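Safety notice: grip pad failure during two-handed lifting work

Members of the laboratory and all visiting staff are asked to read the following item, which concerns an incident in the household manipulation area at the Serkau site. It replaces the short message circulated by Ruth Cheetham on the day of the event. The full report was accepted on Oct 19, 2020 and may be requested under reference 2276.

The incident took place during the recording of two-handed lifting tasks, in which an operator takes one hand-held gripper in each hand and raises a vessel by its two handles. The recordings are used to train the arms at our Balelitz site, and the same finger design is fitted at both locations. On the occasion in question the operator, Jalen Nguyen-Tran, was lifting a steel pot containing dried pulses when the pad on the left gripper came away from its finger. The handle slid, the pot tipped and fell to the floor, and most of the contents were spilled. Mr Nguyen-Tran was struck on the foot and suffered bruising. He was seen by the site first aider, required no further treatment and returned to work the next morning.

The inquiry was led by Pauline Ashworth, with technical assistance from Roy Pilkington of the workshop. The detached pad was recovered and examined together with the finger. The adhesive had failed along the whole of the lower edge, and a film of cooking oil was found beneath it. The finger had been used in an earlier series of tasks with greased pans and had been wiped down afterwards, but the pad had not been lifted or checked. The log shows that the pair had completed 293 lifts since the pads were last replaced. The maker's guidance, issued to us by Gekosley with the original set, asks for replacement after 140. That figure had been recorded in the workshop file but had never been copied into the operators' instructions.

The report makes clear that the operator followed the instructions as they then stood. The fault lay in the way maintenance information was passed on, and the laboratory accepts responsibility for this.

A second matter came to light in the course of the inquiry. The tracking software had reported a loss of the marker on the left finger on several occasions in the hour before the fall. These warnings were shown on the recording screen only, which the operator cannot see while both hands are occupied. It is not certain that the warnings were connected with the loosening of the pad. Mr Pilkington considers it possible that the finger had begun to twist slightly under load, but the data do not allow this to be settled. The warnings should in any case have brought the session to a halt.
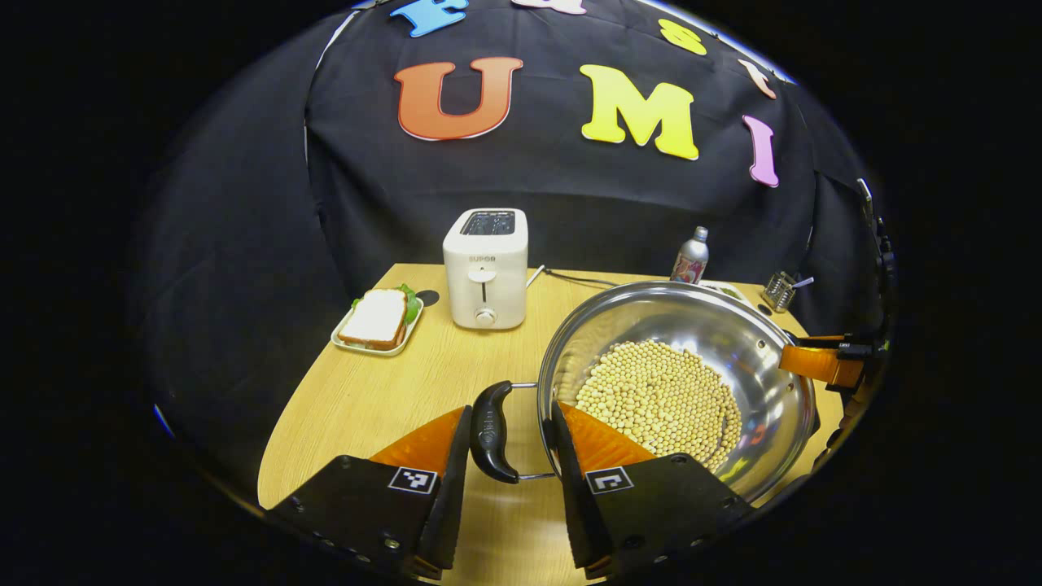
Two-handed work on a pot of soybeans, with the gripper jaws open around the near handle.

With immediate effect, the following arrangements apply at both sites.

Pads are to be replaced after 140 lifts or at the first sign of lifting at the edges, whichever comes first. The count is kept on the card attached to each gripper case, and the operator signs it at the end of the session.

Grippers that have been used with oil, butter or other greasy substances are to be sent to the workshop before they are used again. They must not be wiped and put back in the case.

Each pair is to be tested with the hanging weight before a lifting session. If either pad moves, the pair is withdrawn and labelled.

Vessels with contents are to be lifted no more than 50 millimetres above the table until further notice. Hot contents remain forbidden in all recorded tasks.

Closed safety shoes are compulsory for anyone standing at the table, including observers. Spare pairs are kept in the cupboard beside the workshop door.

Loss of a marker for more than a moment will now sound a tone in the room. On hearing it, the operator should set the object down, release the handles and step back before any check is made.

Floarea Stanciu will hold a short briefing on the new cards at each site, and attendance will be recorded. Operators who have not attended by the end of the month will not be booked for lifting tasks. Those working only with light objects - cups, cutlery, packets - may continue as before, though they are encouraged to come.

The pads themselves are under review. A version held by two small screws in addition to adhesive is being made by the workshop and will be tried at Balelitz first. Results are expected in March.

Questions about this notice, and reports of loose or damaged pads of any kind, should be addressed to Pauline Ashworth at the Serkau office.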